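Dretham Sorting Project: progress to date
Nov 24, 2020
By Judite Pacheco

The grant from Clovent was for 2,000 pounds, and your letter asked what had become of it. The short version is that 552 pounds is left, the small things are being put away, and the people putting them away have opinions.

As you may recall, the job was to find a sensible way of clearing a work table covered in bits: blocks, little cylinders, sponges, the usual drift. The old system was a drawer. We retired the drawer in May with very little ceremony and have since tried two replacements, known here as Redance and Moreira after the streets where we bought the parts.

Redance relied on labels. It had 40 of them, all beautifully printed, and within a fortnight the label for "blue, small" was stuck to the kettle. I have written it off under stationery. 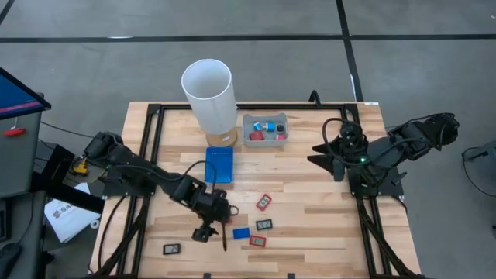
Moreira is the plainer of the two and has lasted. Small blocks and cylinders go in a small grey bin, and a tall white container stands open beside it on a round cork base. The cork was my one extravagance and I will defend it. The wooden top is butcher block and came out of the furniture line, where it took a larger bite than planned – I had been quoted for something thinner and a good deal uglier.

What still goes wrong is the sponge. It has no official home, and every proposal for one has been met with a long silence. I would like to settle this before the next report, if only to stop it appearing on agendas.

Spending is otherwise on course. With your agreement I would put the remainder towards a second bin and a lid for the first, and keep a little back for whatever the sponge turns out to need. Receipts are in the post, in date order apart from the one that went through the wash.

Contact: Judite Pacheco, Dretham Sorting Project | © 2020 | Back to top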